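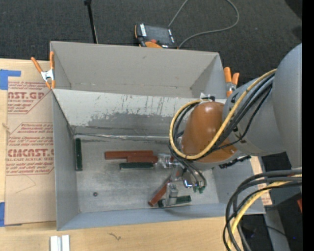
Opinion > Elections and Government

A Candidate Who Promises Repeal Owes Voters a Replacement

By Győző Fülöp
April 20, 2020

The campaign for county executive in Joubert has settled into a familiar pattern. The challenger pledges to cancel every major decision of the past four years, beginning with the Prallon transit agreement. The incumbent replies that each of those decisions must stand. Voters have been offered a referendum on the past and very little information about the next term.

Campaigning against a predecessor's record is a legitimate practice. Elections exist in part to correct mistakes, and the transit agreement contains several. It committed the county to a 17-year schedule of payments, and the public hearing in February was limited to one evening. Residents of Varnico, who will pay a share of the cost, were given no hearing at all. A candidate who raises these matters performs a service.

The difficulty begins with the word "cancel." The agreement is a contract, approved by the county council and signed by three municipalities. An executive cannot void it on the first morning in office. Withdrawal requires a vote of the council, written notice to the other parties and a settlement of outstanding obligations. None of these steps appears in the challenger's platform, which gives the subject two sentences.

There is also the question of the people who use the service. The Follar line carried 1,771 riders on an average weekday last year, up from 1,584 the year before. Many of them work shifts at the hospital and have no other means of reaching it. If the line is to close, they are entitled to know what will run in its place, and when.

The incumbent should not be excused. His office has declined to publish the full cost estimates, and his remarks at the Varnico forum – before an audience of 300 – consisted largely of warnings about his opponent. A record worth defending can be defended with documents.

Both campaigns should issue a written plan for the Prallon agreement before early voting opens. The plan should state what will be kept, what will be changed and how the county will pay for it.

Contact the Opinion Desk | Copyright 2020 | Back to top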